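Flerkuven Cell Manual
Section 4: Gripper safety checks before a run

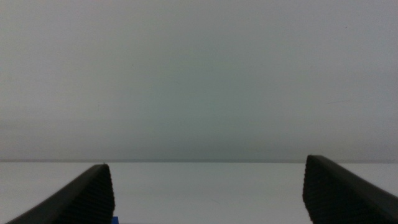

Can I reach between the fingers while the arm is paused?
Only after the cell has been put in Hold and the key removed. A paused program can restart from the remote panel, and the fingers will close at the programmed force.

4.1 Scope
This section applies to every cell fitted with a two-finger gripper and a wrist camera, including those running Dalisay control software. It does not cover suction tools – see Section 6.

4.2 Before you start
1. Turn the mode switch to Hold and remove the key. Keep the key on your person.
2. Wait for the status lamp to go steady.
3. Inspect the ribbed inner face of each finger. Replace the pair if any ridge is torn or worn flat. Do not mix old and new fingers.
4. Check that the finger screws are tightened to 2 N·m.
5. Wipe the camera window with a dry, lint-free cloth.

CAUTION: Do not use solvent on the fingers. It hardens the pads and reduces grip.

4.3 Open-jaw check
1. Leave the work area and close the gate.
2. Insert the key and select Manual, reduced speed.
3. Command the gripper to full open. Both fingertips must show in the wrist camera view, one on each side.
4. Compare the reported opening with the value on the cell card. If they differ by more than 2 mm, rehome the gripper and repeat step 3.
5. Command a close on the Platness test block. The force reading must settle between 18 N and 19 N.

NOTE: Run the open-jaw check with the wrist level. A tilted wrist changes the camera view and can hide a fingertip.

4.4 Work surface
Keep tools, fasteners and spare parts off the table during automatic operation. Parts waiting to be picked go inside the marked pick zone.

WARNING: Pinch hazard. Never clear a jammed part by hand with the key in the switch.

4.5 Records
Log each check on Form 40 with the cell number and your initials. Failed checks go to Delali Bawa before the cell is released. Changes to the force limits need written approval from Nana Amoah – a verbal approval is not valid.

Section revised 2024-10-26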